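Sorting at the source: Dedmont's household waste programme enters its second stage

The district of Dedmont has confirmed that separate collection of food waste, paper and mixed containers will be extended to all residential streets from July. The decision follows a first stage in the Hukham ward, where households were issued with new bins and a printed collection calendar. Danica Šimek, Head of Waste and Street Services for the district, met us at the depot on Himadeck Road to set out what residents may expect.

Ms Šimek has held the post for four years and was responsible for the design of the first stage. She was asked at the outset why the district had chosen to begin with Hukham.

"Hukham has a little of everything," she said. "There are terraces with no front garden, there are larger houses towards the river, and there are five blocks of flats with shared bin stores. We wished to learn where the difficulties would be before we wrote to the whole district. Had we started in an area made up only of detached houses, we would have learned very little about the rest."

The difficulties proved to be mainly in the shared bin stores. Under the previous arrangement each store held a row of large containers of the same colour, and residents placed everything in whichever was nearest the door. When the separate containers were first delivered, the food waste container was placed at the back, behind the others. Contamination in those stores was high in the opening weeks and several loads had to be refused at the transfer station.

"That was our mistake and we have said so to the residents," Ms Šimek said. "The crews had pointed it out to us in the first week. We moved the food containers to the front, had the lids painted, and put the notice at eye level where it could be read with a bag in each hand. The loads improved within the month."

The district does not intend to introduce penalties at this stage. A household which repeatedly presents mixed waste will receive a card, then a letter, and then a visit from an adviser. Ms Šimek was firm that the visit should not be regarded as an inspection.

"An adviser goes to the door to ask what is not working. Very often the answer is that the calendar was lost, or that the family has moved in recently and was never given the small kitchen caddy. Those are matters we can put right on the doorstep. I would sooner my staff carried spare caddies than a book of fines."

The advisory team is led by Kristýna Havlíček, who joined the meeting after completing a morning round. Her team made visits throughout the first stage and will be enlarged by three posts for the second. She described the questions most commonly put to her colleagues.

"People ask about pizza boxes, every day," Mrs Havlíček said. "They ask about the film on meat trays and about nappies. They ask whether jars must be washed. We say a rinse is enough, in the water left over from the dishes. And they ask whether it all goes into the same lorry in the end. I understand why they ask, as for many years it did."

On that last point the district has taken practical steps. The vehicles now in use have two closed compartments, and food waste is collected by a separate, smaller vehicle on a different round. Residents who see two materials loaded on to one lorry are therefore seeing them enter different compartments. A short explanation is to be printed on the side panels before the second stage begins.

Food waste from Hukham is at present taken to the treatment site at Bălan, where it is processed into compost. Part of the compost is returned to the district for use in parks and on verges. Ms Šimek said that the quantity returned was modest, but that she attached some importance to it.

"The allotment holders at Hukham had the first delivery. It was gone by noon. We had complaints that there was not more of it, and I was very pleased to have those complaints."

The arrangement with Bălan will need to be reviewed as volumes grow. The site accepts deliveries until 4 p.m., and a vehicle delayed on the eastern rounds may arrive after the gates have closed. The district is discussing later opening on two evenings, and has meanwhile altered the order of the rounds so that the most distant streets are served first.

The conversation then turned to bulky items and electrical goods, which fall outside the new collection but are the subject of many calls to the district offices. Residents may book a collection of up to three large items at a time. Fridges, cookers and washing machines must be left at ground level, emptied, and must not be placed on the pavement before 6 a.m. on the day of collection.
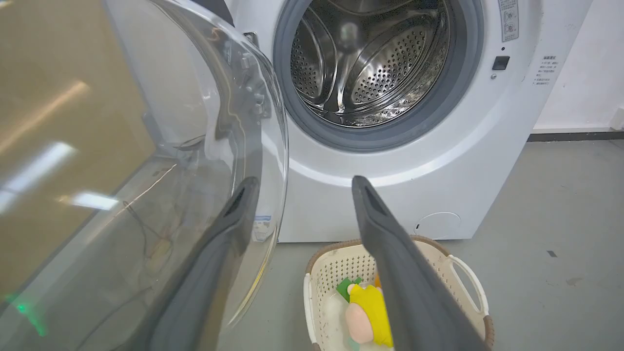 Mrs Havlíček remarked that demand for the service had risen since the booking form was simplified, and that the waiting time had lengthened as a result. There are now 40 slots in each week, and in the spring all of them were taken well in advance. An additional vehicle has been requested in the budget for the coming year.

"If we tell a person to wait, we must be able to say for how long," she said. "Where we cannot, the mattress appears at the end of the lane – and then it costs us more to remove it than the booking would have done."

Small electrical items, such as kettles, irons and toasters, may be taken at any time during opening hours to the reception desk at the Himadeck Road depot or to the library in Hukham. Batteries should be removed where possible and handed over separately. The district asks that they should on no account be placed in any household bin.

Asked what she would regard as a satisfactory result for the second stage, Ms Šimek declined to offer a target for the first few months.

"I will look at the refused loads, and I will look at the calls. In Hukham the calls were very many at the start and then they became different calls. People stopped asking why we were doing it and began asking for a second caddy. I should like to reach that point across Dedmont before the winter calendar is printed."

Letters to households in the remaining wards will be delivered street by street over the coming weeks, with the new bins to follow. Residents of flats will be contacted through their building managers. Those who have not received a calendar by the end of June are asked to contact the district offices or to call at the depot in person.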